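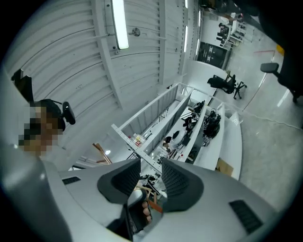 Workbench and shelving under the curved ceiling, main workshop.

Workshop notes: lighting, benches and floor lines

The relamping of the main workshop was finished in December. The fluorescent fixtures along the curved ceiling stay where they were. Tubes and starters have been replaced throughout, and the diffusers that had yellowed are gone. Adelino Coelho took meter readings at bench height before and after the work. The lowest reading before was 200 lux, at the far end of the long bench. The same spot now reads 425. The target for fine assembly is 600, so task lamps will be fitted at that end once the order from Honorato arrives. Until then, please do small connector work at the near end.

Shelving. The white perforated uprights over the bench take clip-in shelf brackets on either side. Each shelf is rated to 15 kg, evenly spread. Brackets must be seated fully in the slots and tapped down with a rubber mallet. Two were found last month resting on the lip only. Heavy items go on the bench or on the floor beneath it, and nothing is to hang from the uprights by its cable.

Bench surface. Equipment may be left out overnight if it is labelled with a name and a project code (Denent and Avik have their own label colours, see the sheet by the door). Unlabelled gear is moved to the holding cage and logged. Catarina Seixas keeps the log and will release items on request between 9 and 10 am.

Timber. Offcuts and stands used as props for mounting should be stored flat on the rack behind the saw. If a stand is in use at the bench it can stay there for the length of the job. Pieces with exposed screws go in the metal bin.

Cartons. One open carton per bench is allowed on the floor for packing material. It should sit clear of the chair side. Flattened cardboard goes out with the afternoon collection at 3.30 pm.

Floor lines. The red and yellow markings on the grey concrete are being kept for now. The red line is the limit for benches and chairs. The yellow stripe marks the edge of the trolley route and must be crossable at all times. Cables that have to run across the floor need a cover strip, including short runs of white extension lead. Cover strips are in the Fevix cabinet, second drawer.

Chairs. Gas lifts on the black office chairs were checked along with the lighting. Three failed and have been tagged. Replacement cylinders are on order. Tagged chairs should not be sat on or swapped between bays.

Readings for each bench position are available from Adelino.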